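Zurkix Home Help Desk
Ticket: Small bowls, stain and wobble on white table
Product: Vememlow bowl set (mixed colors)
Status: Open, waiting for customer
Opened: 23 December 2020

Customer message

Hello. I bought the Vememlow set in April from the Ekpo store in Stavcombe. We use the bowls every day for fruit and for snacks. I have two problems and I would like to know if they are faults or if I do something wrong.

First problem: the pink bowl moves when I put one bigger fruit in it. With grapes it stands well. With a pear it turns a little on the table and makes a small noise. The light blue bowl does not do this.

Second problem: inside the pink bowl there is a yellow mark which does not go away with normal dish soap. I washed it by hand and also in the machine, on the top shelf, almost 50 times I think. The mark was there after the first month.

I do not ask for money back. I only want to know if I can continue to use it for food.

Reply from support

Thank you for the clear message. Please try the steps below in the same order and write the result after each one. Do not use a metal sponge at any step.

Step 1. Turn the pink bowl upside down and feel the bottom ring with a finger. Sometimes a small point of plastic stays there from the mold.
Customer result: I feel one small point, very little. The blue bowl is smooth.

Step 2. Put both bowls empty on a flat table and press on the rim, first on one side and then on the other.
Customer result: Blue is quiet. Pink moves, but only if I press on one side.

Step 3. Fill the pink bowl with 200 ml of warm water and one spoon of baking soda. Leave it for the night, then wash it with a soft cloth.
Customer result: The mark is lighter now, but I still see it near the bottom. The smell is good.

Step 4. Repeat the test with one whole fruit on a flat table, with the second bowl next to it so you can compare.
Customer result: The blue one is empty.
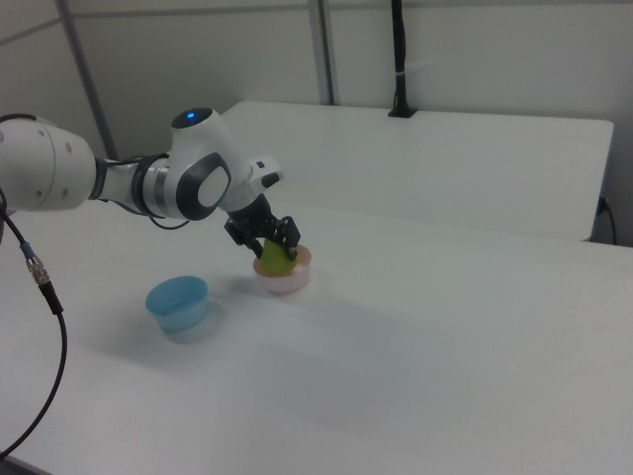

Step 5. Rub the small point on the bottom with fine sandpaper, number 600. If you only have 500, it is also fine, but go slowly. Wash the bowl well after this and repeat step 2.
Customer result: not done yet, I must buy the paper.

Note from support

The yellow mark is color from food. You can continue to use the bowl if the inside is smooth and has no cracks. If it still moves after step 5, write here again and we will send one new pink bowl - you do not need to return the old one.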